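Vikitz League Revises Registration and Ranking Rules

Jan 7, 2022

The Vikitz Amateur Handball League has published revised registration and ranking rules for its second division. The changes take effect with the spring phase and apply to all 10 member clubs, including Surkitz and Eze, who joined from the regional qualifying group last June.

Under the new text, a player must be entered on the club list by noon on the day before a match. Late entries were previously accepted up to one hour before the start, subject to the approval of the referee. That provision has been removed. A player who appears in a match without a valid entry will be treated as ineligible, and the match will be recorded as a 10-0 loss for the club concerned.

Clubs may still transfer a player between their first and second teams. The limit is two transfers per player in each phase. A transfer made to cover a goalkeeper injury does not count toward the limit, provided the club files the medical form within three days.

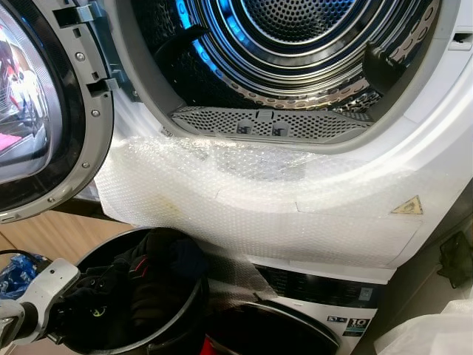 The ranking procedure has also been changed. Teams level on points will now be separated first by the results of the matches between them, then by goal difference in those matches, and only then by goal difference across the full schedule. The old rules placed overall goal difference first. Had the new order been in force last season, Fokoreck would have finished fourth and Surkitz's predecessor in that slot, Eze's second team, fifth.

"The earlier method gave too much weight to one-sided results late in the season," said Hrefna Thoroddsen, competitions secretary of the league. "Head-to-head results are a more direct measure between two tied teams."

The club deposit remains at 3,000 crowns. The fine for a forfeited match rises to 600 crowns, and the fine for a late match report is set at 100 crowns per report. Reports must carry the signatures of both team officials and the timekeeper. Electronic signatures are accepted.

Vilgot Kvam, head coach of Fokoreck, said his club had asked for a later entry deadline on match weekends, when work shifts often change at short notice. The request was not adopted. It may be submitted again at the annual meeting in June.

Match length, roster size and the number of team timeouts are unchanged. The spring schedule will be issued once hall times at Eze have been confirmed. Clubs with questions about existing player entries should write to the competitions office before the first round.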